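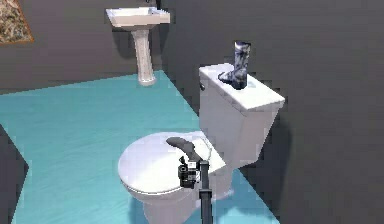
Rendered bathroom, with a tall boot on the toilet tank.

April 18, 2021
By the Parkden results team

# Parkden Club Racing Results

Hello, and thank you for stopping by! This is the data card for our collection of motorcycle club racing results from the two circuits we know best, Fledness and Penry. It began as a pile of printed timing sheets (some of them very creased indeed) and has slowly grown into something we hope other people will find handy, whether you're settling an argument about a lap time or writing up your club's history.

## What you get

There are 285 races in the collection, with 506 riders and 224 different machines between them. Everything lives in 2 plain files:

- `races.csv` has one line per race, with the circuit, class, number of laps and track conditions
- `finishes.csv` has one line per rider per race, with grid place, finishing place, best lap and any penalty

Lap times are in seconds, to three decimal places. A retirement is marked `RET` and a rider who never made the grid is marked `DNS`. Please don't treat either of those as last place, tempting as it is when you're adding up points.

## Known gaps

The Penry sheets from the November meeting were badly smudged, so best laps for the sidecar races are blank. We'd sooner leave a hole than guess. Fledness also moved its start line partway through the collection, and the early lap times there shouldn't be set beside the later ones; look for the `old_line` column.

Rider names have been swapped for numbers. A rider keeps the same number throughout, even after changing class or bike.

## Loading the files

Any spreadsheet will open them happily. If you use Erkero, our little points calculator, put both files in the `data` folder and run:

`erkero points --circuit penry`

## Corrections

Yes please! Open an issue with the race number and, if you have it, a scan of the original sheet. We go through them between meetings, so a reply can take a while in the busy part of the season.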